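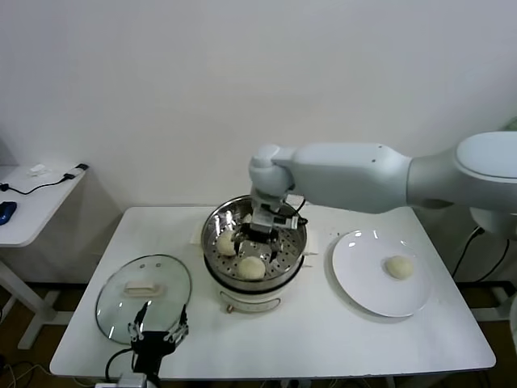 Bun station, two buns in the steamer and one on the plate

Re: Lollatwood kitchen

Ikechukwu Yusuf wrote:
> Does the arm mean fewer people on the morning shift?

No. Both of you stay on mornings through July. The arm takes the steamer work - you keep the dough, the filling and the counter. Breaks no longer have to wait for a batch. Haruna will show you how to stop it and restart it. Pay stays the same.

Lestomis wants your comments before the new rota goes up.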